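Speaker notes: Comparing wrist cameras and finger shapes for two-arm handling of everyday items
Presenter: Habibur Matubbar, Grovix Handling Laboratory
16 April 2020

Slide 1. Title
Welcome the audience. State that the talk covers the comparison work only. Questions on purchasing should be held for the session that follows.

Slide 2. Purpose of the comparison
The laboratory was asked to recommend one finger design and one wrist camera for the two-arm stations. Both arms at a station are run from the same controller, so the controller was held constant throughout. The candidates were the Solus tapered finger, the Nirnell padded finger, and two wrist cameras supplied by Kouris, one with a wide lens and one with a standard lens.

Slide 3. Method
Each trial used one item and one container. The operator placed both on the cloth, and the arms were returned to the start position before the clock began. A trial was recorded as complete when the item was released inside the container and the arms had withdrawn. Dropped items were recorded separately from items that were never lifted.
In total, 474 trials were accepted for analysis. A further 22 were set aside after a loose cable on the left arm was found. Mention this early. Reviewers asked about it in December.

Slide 4. Results by finger
Pause here and let the audience read the table.
The tapered finger was preferred by operators for thin items lying flat. It could be brought in at a low angle and needed very little clearance. It was less forgiving when the approach was off to one side, and light items tended to turn under the tip.
The padded finger held boxes and soft packages more securely. Its width was a disadvantage close to the work, and it took up a good part of the wrist camera's view with either lens.

Slide 5. Results by camera
The wide lens allowed the operator to keep the container and the item in view together during most approaches. The standard lens gave better detail at the fingertips. Neither camera performed well on matte black surfaces, where edges were difficult to judge without a lighter background.
If asked about the cloth: a printed grid was chosen so that operators could judge alignment by eye. It was not used for measurement.

Slide 6. Glasses and box

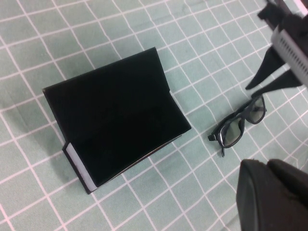
Wrist camera view: open black box, black-framed glasses, and the second gripper at upper right.
Draw attention to the tapered fingers near the glasses, then to the black finger in the lower right corner. Ask the audience to consider how much of the cloth that near finger hides. Point out that the grid can be seen faintly through one of the tinted lenses. Operators reported that this made the lens a poor target and that they steered by the rim.
Allow one minute for comments before moving on.

Slide 7. Wear
Fingers were inspected after every 2,000 grip cycles on the bench rig. The tapered tips showed light scuffing at the first inspection. The padded surfaces showed no change that affected grip.

Slide 8. Recommendation
Mixed fitting, with tapered fingers on one arm and padded fingers on the other, together with the wide lens on both wrists. The written report lists 9 open items, including cable routing and lighting over the dark containers. Refer detailed questions to the report.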